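Washing and drying on the bed, anyone else given up on the table?

Laundry & Linen board, page 1 of 1

ungate_girl
Posts: 500
ok so question. where does everyone fold. I've got a tiny flat, no table to speak of, laundry is a cupboard with a washer in it. So it all gets dumped on the bed and folded there. Mum reckons this is feral and you should fold straight off the line, standing up, into the basket. I do it sitting on the edge of the bed and it takes me most of an evening. Mostly it's the big stuff that gets me. Trackies, jumpers, my partner's enormous grey things. Small stuff I can do in my sleep.

Any tips appreciated, esp for hems that won't sit flat.

pegbag
Posts: 2000
Bed every time. Right height if you stand, soft so nothing slides off. I do it at 9 at night with the telly going and have done for years. Your mum's right about one thing tho, off the line is less creased. But who's got the patience when it's blowing a gale.

tea_towel_tess
Posts: 41
Disagree re: bed. Mattress is too soft for anything heavy. You push down to get a crease in and the whole thing sinks, then your fold's on the wonk. Kitchen bench, wiped down and DRY. Or ironing board at its lowest setting if you've got one. Two minutes to set up.

Sorry if that sounds bossy. I used to fold for a living (hotel laundry, not glamorous).

ungate_girl
no bossy is good. bench is the size of a chopping board though lol. And the ironing board lives behind the wardrobe, I'm not moving a wardrobe for trackies

pegbag
Leave the wardrobe where it is.

Best thing for big floppy garments on a bed is get a second person. Same as sheets. One holds the top edge up, other one sorts the hem and lays it down. Fleecy or marle type fabrics esp, they grab the bedspread and bunch up underneath if you drag them.
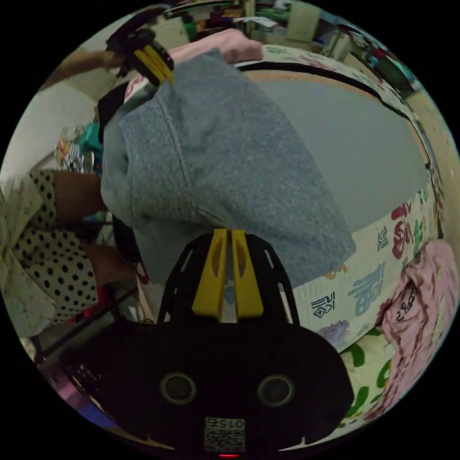 Once the bottom's down flat, whoever's got the top walks it over, doesnt drop it. Dropping it is how you get that fat wrinkle across the middle. Then smooth from the centre out with your forearm, hands are too pokey. Fold in from the sides, then up in 3.

tea_towel_tess
Second person is cheating but yes it works. Holding from the top edge is the bit most people get wrong, they grab it halfway down and it goes all twisty.

For hems: they curl when they've been dried folded over the line. Peg at the hem, so it hangs upside down. Gravity does it. Or if its already dry and curled, roll it back the other way and leave it under the pile overnight.

mozzie_coil
Posts: 86
why are we folding trackies at all. Genuine question. Mine go in a drawer in a lump. Nobody at the servo has ever commented

pegbag
mozzie you say this in every thread

mozzie_coil
and im right in every thread

Sismont_Sue
Posts: 233
Coming in for the other side of this. Alone on the bed is perfectly doable, just turn it so you're working across the bed and not along it. Long side of the garment parallel to the pillows. Then you're not stretching. I've got a crook shoulder and lifting things up high is the killer, so anything that keeps my elbows down is a win.

Also, tuck your bedcover in tight before you start!! Makes a massive difference. If the cover's moving about you'll be chasing it all night. A printed one is handy too if it's got rows or a border on it, line your edge up with the pattern. Mine's got stripes and I get everything dead straight.

ungate_girl
oh the pattern thing is clever. Going to steal that

Does it matter if it's a flannelette cover? it's July and I'm not taking it off

Sismont_Sue
Flannelette's the worst one for it sorry. Grabs everything. Chuck a cotton sheet or a big tea towel over the top while you fold. Takes two secs.

tea_towel_tess
Or. And hear me out. A bench.

pegbag
lol give it a rest

klippan_kev
Posts: 12
Bit sideways but has anyone used one of those folding boards, the Söderlund one? flip flip flip, done. Partner wants one. I think it's a bit of plastic for people with too many drawers. Happy to be told otherwise

tea_towel_tess
Had one. Fine for tees and business shirts. Useless on anything thick, the flaps spring back up. Hoodies forget it. Mine's now under a pot plant.

Sismont_Sue
Mine gets used every wash, but only for the kids school polos. Agree on thick stuff. Kev if your drawers are shallow its worth it, everything comes out the same width. If you hang most things dont bother.

klippan_kev
ta. we hang most things. I'll pass that on and hide

mozzie_coil
get a lump drawer kev

ungate_girl
Update!! Did tonight's load with the cotton sheet over the flannelette and made my partner hold the tops. Big grey stuff all done first, which I never do, I normally leave it till last when I'm sick of it. 3 jumpers and 2 pairs of trackies, flat as. He complained the entire time but he did it.

Hems still curling a bit on the oldest pair. Have rolled them back and put them under the pile like tess said, will see in the morning.

tea_towel_tess
Good stuff. Big first is right, they make a base for the small things. And don't go putting jumpers on hangers after all that, shoulders will go pointy.

pegbag
what detergent are you on btw, if it's fleecy and feeling stiff that's half your problem with the creases. I went off Trorumero bc it left everything like cardboard. Could be our water. Half the scoop was better

ungate_girl
Just whatever's on special. Prob using too much, I do a full scoop

pegbag
Yeah halve it. And no softener on towels but thats another thread

Sismont_Sue
softener on towels is fine

pegbag
It is NOT fine Sue

tea_towel_tess
Start a new thread for that one please, last time it went eleven pages

ungate_girl
morning. hems are flat! one leg's still got a bit of a flick but I can live with it. Cheers all, off to peg the next lot out upside down before work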